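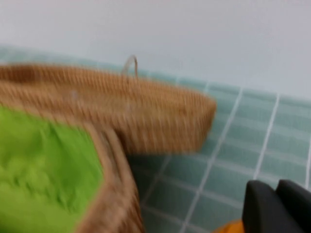 La cesta de mimbre, ya en el baño, con lo verde lima dentro 💚

Abro hilo, que ayer dije que iba a contar lo del orden de las toallas y luego me puse a cenar y se me olvidó.

Llevaba desde mayo con todo apilado encima de la lavadora. Cada vez que centrifugaba, toallas al suelo. Cada vez!!

Primero miré el mueble alto de Lunstead, 178 cm, precioso, pero con la puerta abierta no cabía ni yo. Descartado.

Luego medí el hueco de al lado de la puerta: 20 cm de fondo. VEINTE. Ahí no entra nada que se llame mueble.

Así que cesta de mimbre. La encontré en Hodurix por 12 euros y me la llevé puesta en el brazo como si fuera al mercado.

Me gusta mucho el tono tostado con el azulejo verde menta. Yo a ese azulejo le tenía manía, venía con el piso, y ahora resulta que hasta le estoy cogiendo cariño – quién me ha visto.

El sistema (por llamarlo algo): las de ducha enrolladas, las de manos dobladas en tres y las viejas, las de limpiar, a otro sitio. Si se mezclan estoy perdida.

Ah, y el asa clarita viene genial para llevármela al tendedero sin hacer dos viajes.

Me falta decidir qué hago con las sábanas. Ahora mismo viven en una bolsa debajo de la cama y no estoy orgullosa.

Si alguien tiene mimbre en un baño sin ventana, que me diga si le sale moho, porfa. He leído de todo y ya no sé – unos que barniz, otros que ni se te ocurra.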